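From: Maritza Villanueva
To: Prunside housemates and neighbors list
Subject: Re: Mini fridge for a small room, worth it?

On 1 February, Deisy Sánchez wrote:
> Hi all, I'm moving into the back room at Gernby in June and the kitchen
> is two floors down. Does anybody here keep one of those little fridges
> in their room? Is it loud? Does it hold anything bigger than a yogurt?
> Shobha says I'd be better off with a cooler bag.

Hi Deisy!

Shobha is wrong (sorry, Shobha, love you) and you should get the fridge. I've had one or another of these since my first place on Markilley, and I'd give up my toaster before I gave up cold drinks within arm's reach.

Loud? Mine hums. The first couple of nights I noticed it, and then I didn't. It's worse if you shove it tight against the wall, so pull it out a little and let the back breathe. The kind with a fan inside also needs some space around the vent, so don't stack stuff right up to the ceiling of it.

As for what fits, go look at one with the door open before you pay, and bring a plate! I'm serious. My old one wouldn't take a dinner plate at all and I spent 6 months eating leftovers out of mugs. A wire shelf is handy too, especially if it comes out. I keep the drinks and fruit on the bottom where I can grab them, and anything flat goes up top. 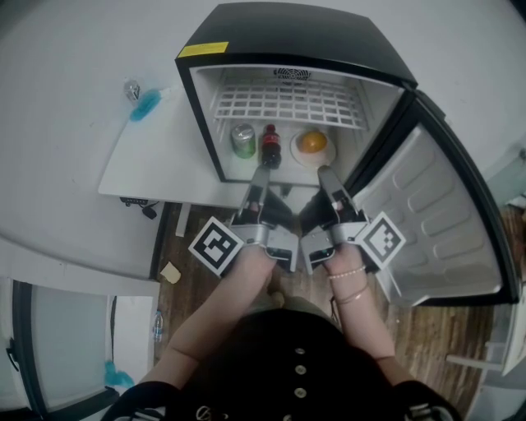 Oh, and put it on a table if you've got a sturdy one. Mine used to live on the floor and I was on my knees every time I wanted a soda. Just check which way the door swings first, so you aren't climbing over the bed to get at the milk.

Tatsuya paid 61 for his secondhand and it's still going. I think he found it on the Ñahui board, but ask him. If you need a hand getting it up the stairs I'm free most evenings, and I have a dolly.

Maritza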